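Why I've gone back to the small shop

My nearest big supermarket is 20 minutes away by bus and it sells everything. I counted the breakfast cereals once in a fit of rage, gave up, and bought porridge oats. You can get a telly in there, and a paddling pool in September. What I can never seem to get is out again with the one thing I came for.

So for most of this year I've been using Dostent, the little shop at the bottom of our road, and I've turned into a proper bore on the subject.

Yes, it's dearer. My friend Ewan Shearer loves to remind me of this (he drives, he has a chest freezer, he buys rice by the sack). He reckons I'm paying 12 pence more for a tin of tomatoes, and he's probably right. But I come home with the tomatoes! I don't come home with the tomatoes, a scented candle and three packets of biscuits that were on offer by the till. I kept my receipts through the spring, and my food bill went down. Ewan says that's a question of willpower. Fine – I haven't got any, and I'd like to shop somewhere that doesn't take advantage of it.

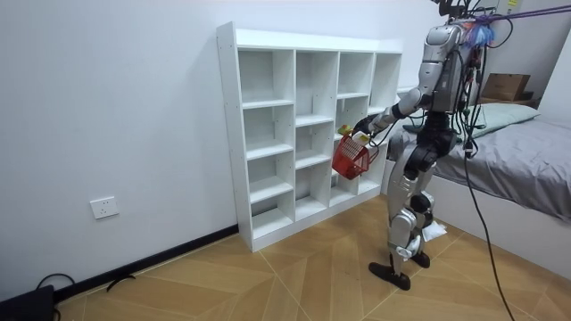
A red basket and white shelves: all the shop I need.

A basket helps, I think. A trolley always looks half empty, however much you chuck in it, and so you carry on chucking. A basket gets heavy. By the time you've got milk, spuds and a bottle of squash, your arm is telling you to go home, and mine is usually right.

Then there's the bread. The big place bakes on site and makes a great fuss about it, and the loaf is stale by the next morning. Dostent gets a few in from a bakery in the next town and they're gone by eleven, so you have to be quick. I quite like having to be quick.

I do still go to the supermarket now and then, for cat litter mostly, and for the lightbulbs that fit my daft kitchen lamp. I take a list and go in by the side door, which avoids the candles.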